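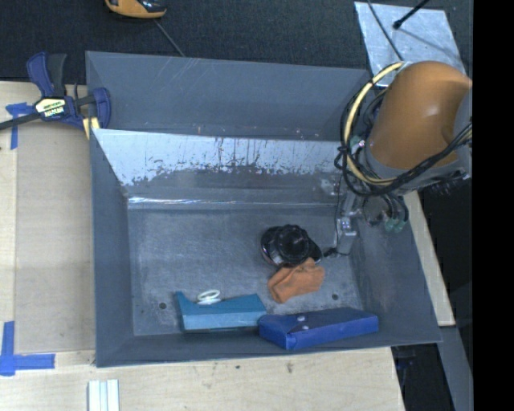 Why Do Bins Get Scratched?

Put something in a bin. Take it out. Put it back. Do this until you are very bored. The bin is not bored, but it is getting scratched.

Look at the big gray bin at the top of this page. Its floor has cloudy, scuffed patches, and the slope along the far side has dark, speckled ones. A bin gets marks like these from rubbing. When a hard thing slides over a softer thing, it scrapes off tiny bits, much too small to pick up and keep in a jar (people have tried).

One scrape hardly shows. But Wilma Willems, who looks after the sorting room in Ollthorpe, once kept a tally for a month. Her oldest bin was filled and emptied 873 times. It did not get a thank-you card.

Do soft things scratch?

Not much. A crumpled piece of cloth, like the orange one, bends when it meets the floor. A box has corners, and corners do not bend for anybody. Grit is worse still. A few grains of sand stuck under a box will work like sandpaper, and you won't even notice until you lift it up.

Why is a scratch a different color?

Smooth surfaces bounce light mostly one way, so they look shiny. Rough ones scatter it all over the place, so they look dull or cloudy. Sometimes it is the same stuff all the way through, just bumpier.

Try it yourself

Find an old plastic lid that a grown-up has finished with. Ask first. "I thought you had finished with it" is not asking. Rub one half with a sock 5 times and the other half with a pinch of sand 5 times. Tilt both halves under a lamp and see which one has lost its shine.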